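Gestitton Forum > Embedded > Toolchains and debugging
Thread: Bootloader jump hard faults only when the probe is detached

brackwater_9
Posted 2018-11-23
Cortex-M4 part, custom board (Virág rev 3), bootloader in the first 32K, application linked after it. With the probe attached the jump works every time. With the probe unplugged and a power cycle, it faults somewhere between the jump and the first line of main. The fault handler blinks an LED, so I know it gets that far.

I set the vector table offset, load the stack pointer from word 0 and branch to word 1. Interrupts are disabled before the jump. Toolchain is GCC, built through Prarkonow, no RTOS in the loader. 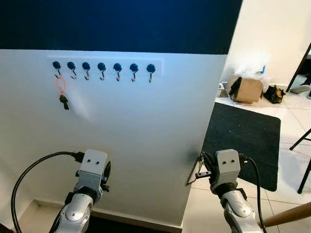
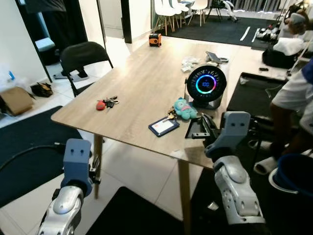
Hook rail and table, same room.

Any ideas on what the probe is masking?

tessellate
How are you disabling interrupts? If it is only PRIMASK, a pending SysTick survives the jump and fires as soon as the application enables interrupts. Stop SysTick, clear its pending bit in ICSR, then clear all the NVIC enable and pending registers. The debugger start-up script may well be resetting the core, in which case you never see it.

brackwater_9
PRIMASK only. But the application doesn't enable interrupts before main, so I don't see how a pending SysTick gets me there.

oldstock
It wouldn't. I disagree with the SysTick theory for that reason, although you should clean it up anyway. Look at semihosting. If the loader or the application is linked against the semihosting stubs, the library start-up code executes a BKPT. With a debugger attached it gets serviced. Without one, BKPT escalates to a hard fault. Check the map file for initialise_monitor_handles.

tessellate
He said the fault is after the jump. If it was semihosting, the application would also fail when run on its own from the base of flash.

oldstock
Has he tried that without the probe? The first post doesn't say.

brackwater_9
I had not. Relinked it to the base of flash, flashed it, pulled the probe, power cycled. Faults. So the loader is off the hook.

Map file has initialise_monitor_handles at line 471, pulled in by rdimon. The Prarkonow project template adds --specs=rdimon.specs to the debug configuration by default and I had copied that configuration for release.

Kev_M0
Same template caught me on a different part. Change it to --specs=nosys.specs and retarget _write to a UART if you need printf. Also saves a bit of flash. Mine dropped by 275 bytes, yours will differ depending on what else the library drags in.

tessellate
Fair enough on semihosting. I would still not ship a loader that jumps with only PRIMASK set. It will bite when somebody adds a timer to it.

halfduplex
Alternatively, keep semihosting and have the hard fault handler check whether the stacked PC points at a BKPT 0xAB. If it does, advance the PC by 2, put a dummy result in r0 and return. Nikden ships a handler like that in its examples folder. Then one binary runs with or without the probe.

oldstock
I don't like that. You hide a configuration error inside a fault handler, and every printf costs an exception entry. It also has to pick MSP or PSP correctly from EXC_RETURN, and I have seen it done wrong more often than right.

halfduplex
For a release build I agree. For a bench build that gets passed between 6 people, half of them without a probe, it is useful.

brackwater_9
Switched to nosys, rebuilt both images. Boots without the probe, both standalone and through the loader. I have also added the SysTick stop and the NVIC clear before the jump, with DSB and ISB after writing VTOR.

One remaining oddity: the application starts with PRIMASK still set, so I need an explicit enable in main. Is that expected?

tessellate
Yes. A branch is not a reset, the core keeps whatever state you leave it in. Either enable in main, or clear PRIMASK in the loader immediately before the branch once the NVIC is clean. I do the second so the same application image works both ways. Check CONTROL as well if your loader ever uses PSP.

brackwater_9
Clearing it in the loader then. CONTROL reads 0 at the jump. Marking as solved.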